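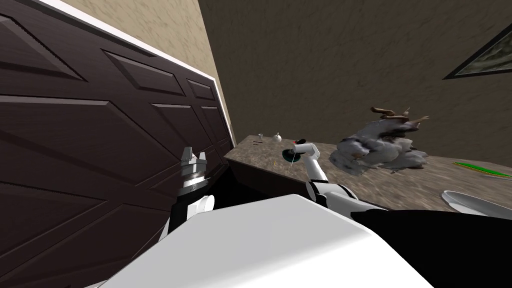

Gusavier is a white wine style, and the name given to the method by which it is made, associated with the hill district of Prasow. It is a dry white left in contact with its skins for much longer than is usual, then kept in a sealed vessel with little or no added sulphur. Supporters describe it as an old regional wine brought back from near extinction. The evidence for that is thin, and most of what is said about the style before its present producers took it up rests on their own account of it.

Name

The origin of the name is unclear. The explanation printed on most back labels is that it comes from a dialect word for a cellar step, where the vessels were supposedly stood to keep cool. No dictionary of the dialect lists such a word. A second explanation makes it the surname of a grower, but no grower of that name appears in the parish books or the land tax rolls. The wine writer Rohani Ismail has suggested that it was made up for a trade fair, pointing out that the earliest printed use she could find was in a fair brochure. Producers reject this, though none has offered an earlier source.

Grapes

Gusavier is usually made from Denix, a thick-skinned white grape that ripens late and keeps its acidity in warm years. Denix is often called native to Prasow. It is certainly grown there, but it is also grown in several neighbouring districts under other names, and no study has shown where it began. Up to 20 per cent of other white grapes may be blended in under the rules of the growers' association. The rules are voluntary, and the association does not publish the results of any checks.

Vines are trained low on the steeper slopes and on wires elsewhere. Claims that the low-trained vines give a better wine are common in sales material. They are hard to test, as fruit from the two kinds of site is nearly always mixed at the press.

Production

Picking normally starts in late September. The grapes are taken off their stems, lightly crushed and left to ferment on their skins without added yeast. Skin contact lasts 30 days in what the association calls the full method and 11 days in the short method. Both may be sold under the same name, and the label does not have to say which was used. Critics of the rules regard this as their chief weakness, as the two wines differ a good deal in colour and grip.

After pressing, the wine goes into a closed vessel until the following spring. Clay is the material most often shown in advertising, but the association's rules allow clay, concrete, glass or steel, and steel is the cheapest to buy and the easiest to clean. Some producers move the wine once during winter to take it off its sediment. Others leave it alone and bottle it cloudy.
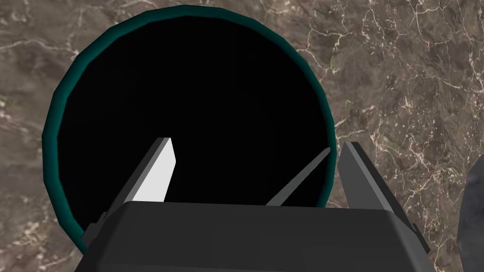
The shape of the vessel is a favourite topic among promoters of the style. A round vessel, they say, lets the wine circulate by itself, so that the fine sediment stays in suspension and gives a fuller texture. Gentle currents do form in any tank as its temperature changes, but whether a curved wall makes a difference that can be tasted is another matter. The word round is also used loosely: a rim can pass for a circle and still, seen from straight above like the dark teal one here, turn out to be a polygon with many short sides. Published comparisons between rounded and straight-sided vessels are few, and those put forward in support of Gusavier did not use wine from the same pressing.

Character

The finished wine is deep gold to amber. Common tasting notes mention dried apricot, orange peel, walnut and black tea, with a firm, slightly bitter finish. Much the same words are used for skin-contact whites from many other places, and it is open to question how far Gusavier can be told apart from them. At a blind tasting arranged by Ismail, 2 of the 11 tasters picked out the Gusavier correctly. She took this as a sign that the style has no clear identity of its own. The association replied that most of the bottles served had been made by the short method.

Faults are fairly frequent. Low sulphur leaves the wine open to oxidation and to a sour, vinegary edge, and bottles from the same case can vary. Some sellers present this variation as a mark of honest winemaking. A buyer who has paid for a sound bottle may see it differently.

History

The usual story is that Gusavier was made on every farm in Prasow until cheap bottled wine drove it out, and that it was saved by Gaspard Delaunay, who is said to have learned the method from an elderly neighbour. The neighbour has never been named. Delaunay had worked in wine sales before he bought his first vines, and the Delaunay estate remains the largest producer and the main source of writing on the subject.

Farm inventories from the district do list grape presses and storage jars. They do not say what kind of wine the jars held, or whether it was left on its skins. White wine fermented with its skins was ordinary practice in many country areas without modern presses, so it is quite likely that something similar was drunk in Prasow. That is a much weaker claim than the one on the labels, which speaks of an unbroken recipe.

Serving and storage

Producers advise serving the wine cool but not chilled and opening it an hour before the meal. It is often paired with hard cheese, roast pork and dishes cooked with walnuts. Advice on ageing varies widely. The Delaunay estate states that a full-method wine will improve for 20 years, although it has not been selling the wine for long enough to show this. Bottles made by the short method are generally drunk young.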